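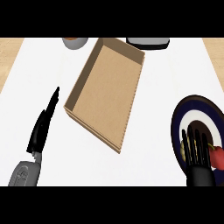

Simulación de la demo principal: la bandeja de cartón, la pinza y la mano de varios dedos sobre el plato.

Llegué a la jornada de puertas abiertas de Drustach dispuesto a ver brazos de verdad y pasé la mañana delante de una pantalla. El brazo de verdad estaba de mantenimiento, según un cartel plastificado con aspecto de llevar allí desde julio. Dio igual, porque el trabajo interesante se hace en el simulador.

Nos lo enseñó Golshifteh Jafarzadeh, del grupo de planificación, con una paciencia que yo no tengo ni con mi impresora. El planificador, Arnik, propone trayectorias para pasar la verdura del plato al cartón; otro módulo, Starnach, las revisa y rechaza casi todas. Me recordó a mi antiguo jefe. Para la tarea del pimiento guardan 2000 variaciones de la mesa, con la luz, los objetos del fondo y el plato cambiados cada vez. 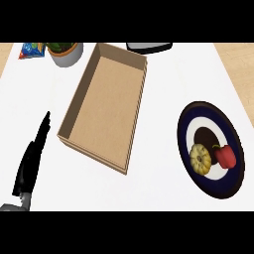

Pregunté para qué tanta variación si el pimiento es siempre el mismo pimiento. Jafarzadeh contestó que la percepción se aprende el decorado de memoria en cuanto puede, y que en una versión anterior bastaba mover una maceta para que el planificador apuntara al vacío con total seguridad. En la última tanda terminaron bien 621 episodios. Un señor de la segunda fila quiso saber si eso era mucho y le respondieron con un histograma.

La visita duraba 30 minutos y duró 92. A la salida repartían bolígrafos de Acharya, que patrocinaba el café. El mío no escribe.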